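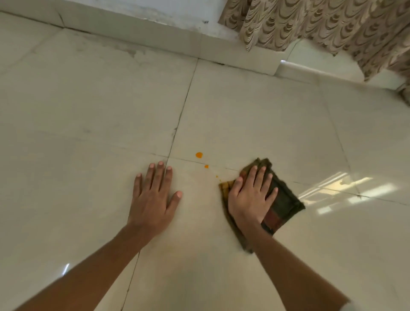 What I Did With the Flisari Deck

My project was a tarot-style deck called Flisari, and I spent most of May drawing one card a day before breakfast (okay, almost every day!). Britt-Marie Hellström, my advisor, wanted a reading journal too, so I pulled three cards each night and wrote down whatever popped into my head.

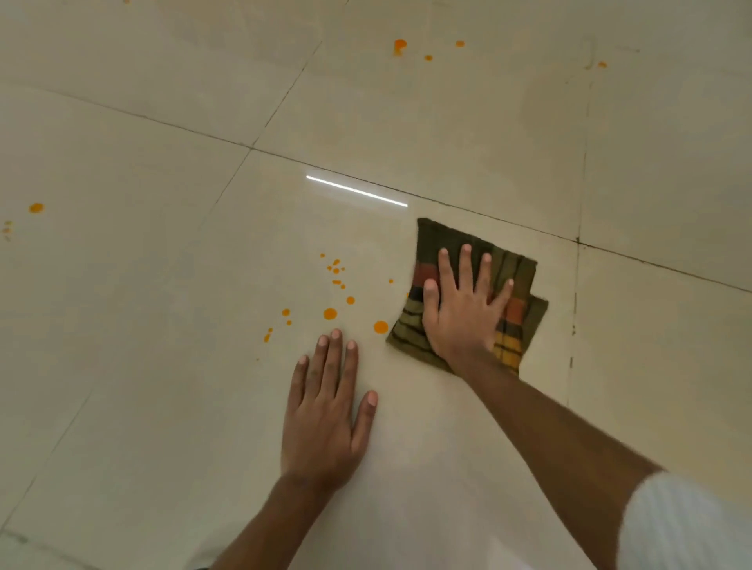 The journal ended up at 54 readings, way more than I'd planned. The Heron kept showing up on Fridays, and I still don't know what to do with that. Igor Domański read my notes and thinks I shuffle badly. He may be right, so next term I'm trying it again with his shuffling method.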